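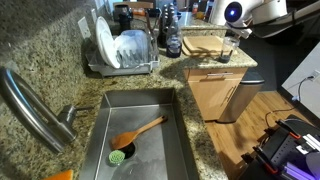 Hard water and granite - do I really need a softener?
Surkthorpe Home Board > Kitchens

mossybrick
Tue 29 November
We moved here in October and the water leaves white crust on everything! The test strip says 14 grains. A guy from Sastel quoted me $713 plus install and I about choked. Anyone living without one?

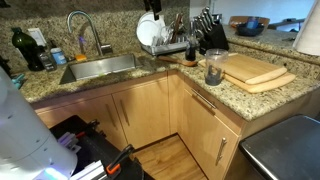
Our sink corner, faucet and all.

pelican_pie
I've skipped it for years. Vinegar on the faucet, wipe it dry, done. Just keep the vinegar off the granite, it'll eat the sealer.

dunroamin
Sorry, but no. At 14 grains you're killing your water heater. Mine had a layer like gravel in the bottom. I put in an Asora and paid $700 with the hoses.

mossybrick
Ugh, the heater is the part that scares me (it came with the house and it's old). The counter I can live with. 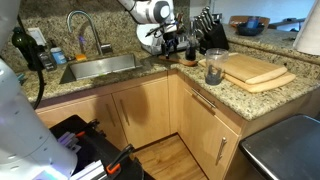 pelican_pie
Flush the heater twice a year then. Costs you a garden hose and a Saturday, and you don't have to haul salt.

dunroamin
If the drain valve isn't clogged already, sure. Mine was.

teakettle9
Middle ground - I got a used Mikuš for $134 and it works fine. It's loud when it regenerates, though. Also, go easy on your cutting boards, soft water or hard, and oil them.
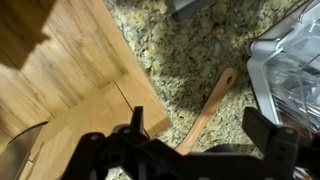
Board on the granite.

mossybrick
OK, flushing the heater first, then I'll look for a used one. Does the Mikuš need a special salt?

teakettle9
Nope, plain pellets.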